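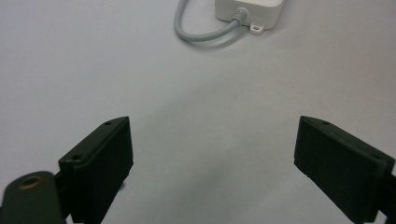
Cómo hacer un recorrido virtual de tu barrio con fotos de 360 grados

Llevaba meses queriendo enseñarle a mi familia las calles de Gruvus, donde vivo ahora, y al final me puse a ello en noviembre con una cámara esférica de segunda mano y Sollis, el programa con el que monto los recorridos (la versión gratuita te deja subir hasta 100 fotos, que para un barrio da de sobra).

Primero, el paseo. Abre un mapa y marca los puntos donde vas a parar. Yo elegí 9, desde la plaza Goodall hasta el mercado, y los fui apuntando en una libreta. Sal temprano, cuando hay poca gente, y pon la cámara en un trípode fino a la altura de los ojos. Dispara con el móvil y escóndete detrás de una esquina - si no, sales tú en todas, como me pasó a mí.

Haz dos fotos en cada parada. Si en una pasa un autobús, te queda la otra.

Ya en casa, crea un proyecto nuevo en Sollis y arrastra las fotos en el orden del paseo. Luego pulsa "Situar en el mapa" y coloca cada una en su sitio. Ojo con el norte: gira la foto hasta que la flecha apunte bien, ¡que yo tuve media calle mirando al revés una semana entera!

Ahora une las paradas. Pincha en el suelo de la primera foto, elige "Enlace" y selecciona la siguiente. Acuérdate de hacer también el enlace de vuelta.

Antes de publicar, pasa el difuminador por caras y matrículas. El automático se deja alguna, así que repásalas a mano con calma.

Después le das a "Compartir" y copias la dirección. A mí me tardó 6 minutos en procesarlo todo. El próximo que quiero hacer es el paseo del río en Stilluveck, pero ahí hay muchos árboles y el GPS va fatal, ya os contaré.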